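December, plates again

Picking up where Amna left off in the notebook. She had the tray of mugs finished before lunch, so I took the bench for the plate set and kept her naming scheme, mostly. (I changed the underscore thing. Sorry, Amna. It was breaking the upload script and I wasn't going to rename 70 files by hand a second time.)

Target for the plate set is 380 usable demos before we retrain. Usable is the word I want to underline, because last time we were counting everything, including the ones where the operator sneezed, and Siu-ming spent an entire afternoon throwing episodes out of the Skorberg batch. So the new rule is that whoever is teleoperating hits discard right there if they don't like the take, and doesn't think about it too hard. A bad demo costs us more than a missing one!

Operators today were me and Nhung. She's so much smoother than I am at the two-arm stuff, it's a bit embarrassing. I tend to move one arm, stop, think, move the other one, and you can see it in the joint plots as these ugly little flat spots. Nhung just moves both. Shabnam B. thinks we should tag demos by operator so we can train on her and leave me out, and I've decided to take that as a data question and not get my feelings hurt. The tag field is in the form now. Please fill it in.

Views from the plate work, wrist camera first:

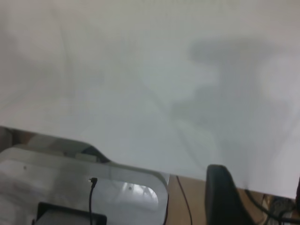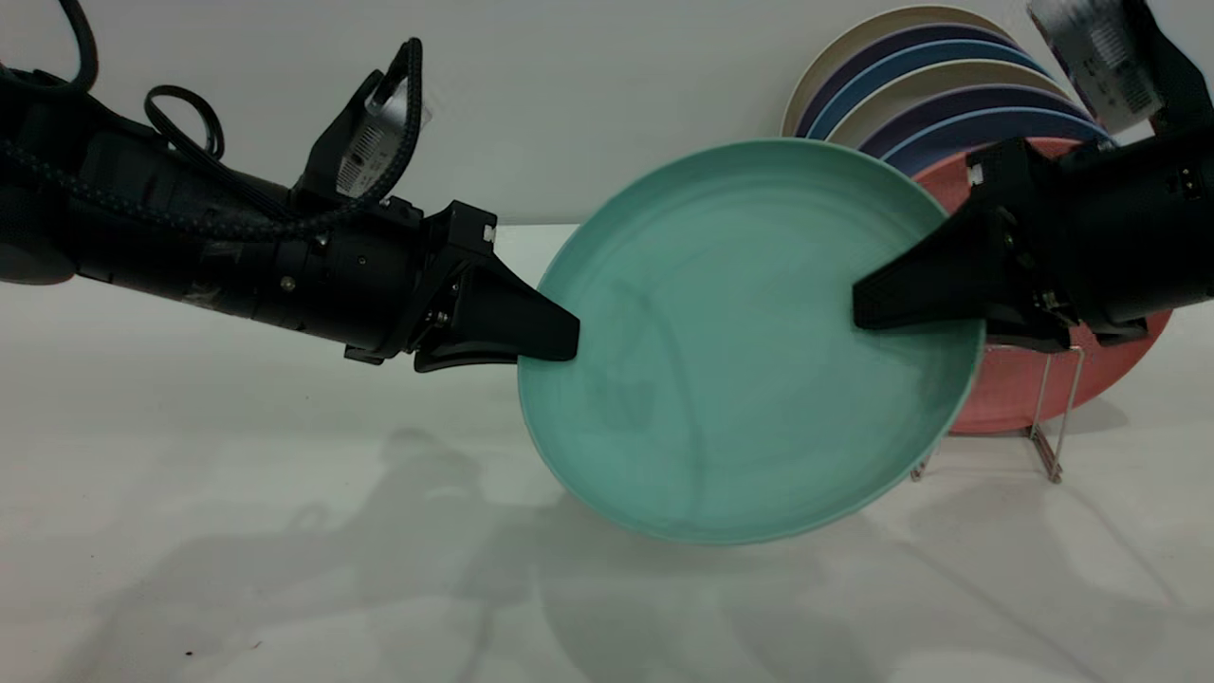
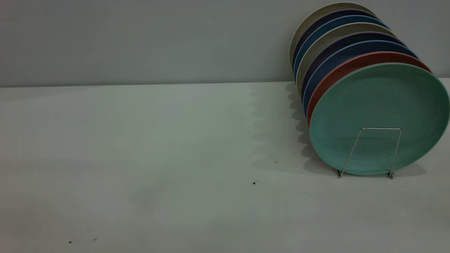
On the camera question: I'd like to keep all the views in the training set for now, wrist ones included, even though the loader gets slow. Siu-ming wants to drop to 2 streams and see if anything gets worse. Fine by me as a side run, but let's not delete anything at the source. Disk is cheap and my wrists are not.

Things I kept tripping over, in no order:

Release timing. I let go with both grippers at the same instant in nearly every take, and Nhung usually eases one off slightly before the other. The model is going to average us and do something weird in between. I don't have a fix. Maybe we agree on one style? I'm happy to copy hers if she'll sit with me for half an hour.

Plate order. For the first stretch I was always working with the same color at the front of the stand, out of pure laziness. We should shuffle the order between blocks, or the policy will decide that the task is about one color. I've put a note on the monitor. Shuffle after every block, and write the new order in the log — front to back, please, so we're all reading it the same way.

Starting poses. Shabnam Afridi asked for more variety here and she's right. I did 3 different home positions today and that's still not a lot. Next session I'll widen it, particularly starting heights, where I notice I've been super consistent without meaning to be.

Shadows. They shift around a good bit on that white table depending on where the arms are. I'm leaving the lights alone. I'd much prefer the model see it all now than get confused when we move the setup over to Ukwood.

Language labels. We still have "put plate in rack," "rack the plate" and "place dish" all meaning the same thing in the old files. Amna, can you pick one? I really don't care which, I'll run the merge tonight once you tell me.

Also the foot pedal is sticking again. If your episode doesn't end when you press it, press harder, then check the length before you save. I had one take with a long tail of me reaching for my coffee and nothing else going on. Trimmed it, kept it, marked it as trimmed.

Still to do: re-run the sync check on the afternoon files, move the Junance exports off the little drive, ask Nhung about that half hour.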